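Packing bench trial puts two-arm robot on carton duty

By Aled Meredith
Jan 3, 2021

A two-arm robot set to work on packing chores in December has been left with the cartons and relieved of everything else, according to a trial note released by Humphreys, the contract packer that ran the work at its Wanutness site.

The note covers 3,130 attempts at tasks that a person on the packing bench does without much thought: standing a carton on the table, opening flaps, folding them down, placing small goods inside and clearing away the tools at the end of the order. Attempts were logged one at a time, with the start and end state written down by a technician.

The robot is controlled by software called Geron, which takes pictures from cameras close to the grippers and turns them into arm movements. It was trained on runs in which a person steered the arms by hand. Humphreys used 200 such runs for each task, recorded over several weeks before the trial proper.

Cartons made up the largest share of the work. They are awkward for a machine. Board bends under load, a flap springs back when it is let go, and the faces are plain enough that a camera at close range has few marks to measure from. The usual approach in Geron is to bring the closed or nearly closed fingers up to the lower part of a panel, find the edge by touch, and only then decide whether to push or grip.
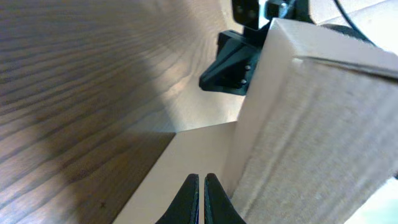 Can a robot pack a box for a shop yet? It can do parts of the job under steady conditions, but a person still has to be near enough to step in when a flap folds the wrong way or an item slips.

Humphreys set a plain test for each attempt. The task had to end in the state written on the job card, with no help and inside a time limit. A carton that was open but crushed at a corner counted as a failure. So did one that was folded correctly but had moved beyond the marked area of the table.

By that test, opening flaps was the strongest result and folding them down in the right order was the weakest of the carton tasks. The note puts the difference down to the second fold. With one flap down, the next has to be brought over while the first is held, and the two arms have to share a small space above the box. Most of the stops recorded were cautious ones, in which the software judged that the arms would touch and froze both.

Light was the other main cause of trouble. The bench used for the trial has a wooden top with a finish that reflects the overhead lamps, and Geron twice placed the edge of a panel too far forward when glare fell across the grain. Moving the lamps reduced the fault. A matt cover for the table was ordered but did not arrive before the trial closed.

Speed was measured separately. The robot was slower than the bench staff on every task. Humphreys has not published the times, saying that the arms were run at reduced speed throughout for safety and that a comparison would be of little use until that limit is lifted.

The second group of tasks concerned what goes into the box. Tools and supplies were put in a carton and the robot was asked to take out a named item and set it down on the bench. Rigid, regular shapes gave fair results. Long thin items were picked up well when they lay clear of the walls and poorly when they lay against another object. Clear plastic caused misjudged depth, with the fingers closing above the item or pressing down on it.

Tape dispensers had a category to themselves. A handheld dispenser has a roll, a body and moving parts at one end, and there are few places where two fingers can close on it squarely. The software tended to aim for the brightest part of the housing, whether or not that part could be gripped. Technicians added more hand-steered runs with the dispenser turned to different angles, and later attempts improved, though the note describes the task as unreliable.

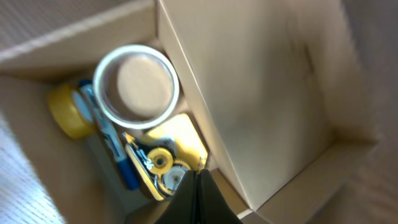 Home use further off

A smaller set of household chores was tried by Ovis, a firm that fits out sheltered flats and wants to know if the same arms could be of use to tenants. It asked for 4 tasks: emptying a shopping box, putting away cutlery, folding a hand towel and wiping a worktop.

Emptying the box came out best, helped by the carton work already done. Wiping the worktop was completed in most attempts but left streaks near the edges. Towel folding failed more often than it succeeded. Cutlery was dropped from the trial after the first day because the drawer could not be opened without shifting the cabinet.

Ovis said in a short statement that it would not place a unit in an occupied flat on these results. It plans to fit out one empty flat for a longer test, with fixed lighting and a drawer front that the fingers can hook.

Humphreys will keep the robot on carton opening for a single product line, with a member of staff covering the next bench. The unit has a budget of 3,000 pounds for replacement finger pads and lamps. Closing and taping will stay with people. The company said it would look at the folding tasks again once the makers of Geron supply an update that lets the arms work closer together.

The trial note is available on request from the Wanutness site office. Raw logs are being held back until the towel and worktop attempts have been checked a second time.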